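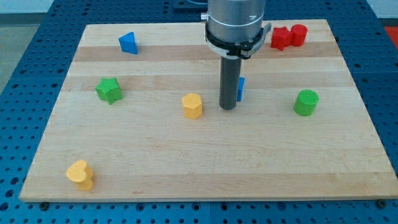 I have fallen completely for foam blocks. My friend Yae Fukuda gave me a bag of 85 of them when she was clearing out her closets in June, and I was going to pass them straight along to my niece. Then I tipped a few out on the maple board to see what shapes I had, and there went the evening!

If you only know the wooden kind, the foam ones are a whole different game. They're light, they're quiet (my downstairs neighbor is a fan already), and they grip each other a little, so you can get away with a lean that would bring hardwood crashing down. Triangular prisms are my favorite. Flip one on its side and it's a ramp, put it on top of anything at all and you've got a house.

The board matters more than I expected, too. I tried building on the rug first and everything wobbled. A flat piece of pale wood is lovely to build on, and the colors look so bright against it. I love the stripes in this one, especially that darker band. It's the sort of thing you'd want to eat cheese off, but it belongs to the blocks now.

My rule for the moment is to use just a handful at a time. With the whole bag out I dither and make the same wall over and over. With a few I start trying odd things, like balancing a prism on its edge between two others, or seeing how far out a shape can hang before it tips. I set a timer for 20 minutes last night and ignored it twice.

Yae says there's a second bag somewhere in her garage in Plaltdale, with more arches in it. Arches! I'm driving over as soon as she finds it. My niece will get her blocks eventually, and I may have to come with them.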